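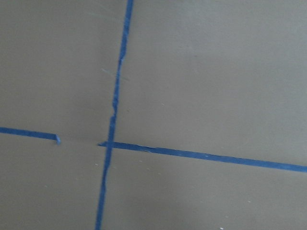
A reader in Flestness writes that her handheld microphone sounds dull after a season of open-mic nights, and asks whether the head can be washed without harming the capsule. It can, provided the grille comes off first.

Cleaning a vocal microphone at home

Unplug the microphone and hold it upside down. Unscrew the grille counterclockwise. Most handheld dynamic models have a thin foam liner inside. Pull it out slowly, as old foam tears.

Wash the grille and foam separately in lukewarm water with a drop of dish soap. Use a soft toothbrush on the mesh. Lipstick and dried saliva collect in the lower ring, where the mesh meets the collar. Rinse both parts until the water runs clear, press the foam in a towel and leave everything to dry for 8 hours. Do not use a hair dryer.

Never put liquid on the capsule. Loose dust can be lifted with a dry artist's brush, with the capsule facing down. Foam that crumbles should be replaced. Onero sells liners in packs of 2, and a sheet cut to size also works.

Cables

Wipe the jacket with a damp cloth – no solvent, which stiffens the rubber. Coil over and under, never around the elbow. If the sound crackles when the plug is moved, open the connector and check the solder joints before buying a new cable.

Storage between shows

Keep the microphone in a closed pouch, fully dry. A Hestanis case holds the body firmly but traps moisture, so leave the lid open overnight after a long set. Comics who share one microphone on a bill should wipe the grille between acts – an alcohol wipe is enough, with the head pointing down.

We use cookies to remember your settings. Accept | Manage
© Canpolat Stage & Home Tips | Contact | Back to top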